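Sarullow project - progress report for November
To: Murdo Lamont, Plellmont
From: the data collection group, Herketstead

In this period we recorded 2,000 episodes with the two-arm station, against a plan of 3,000. The delay comes mostly from the first half of the month, when the calibration of the left wrist was not stable and we had to stop three times. After the repair by Bodnár the daily work became regular again.

After review, 129 episodes were removed. In most of them the operator paused too long before the grasp, and a few had missing joint data at the start. We keep these files in a separate folder - maybe they will be useful later for training a failure detector.

The present tasks use small household objects on a table: bottles, small containers and a plate. The operators change the start positions between episodes according to a printed list. We noticed that transparent bottles are more difficult for the model than the colored ones, so we ask to keep a bigger share of them in the next set.

For the next period we plan the remaining 1,000 episodes and a first training run on the full set. We also need your decision on the second station before we order the grippers - the supplier asks for six weeks of delivery time. 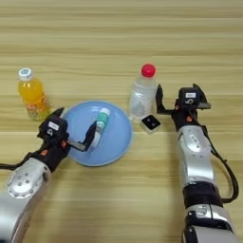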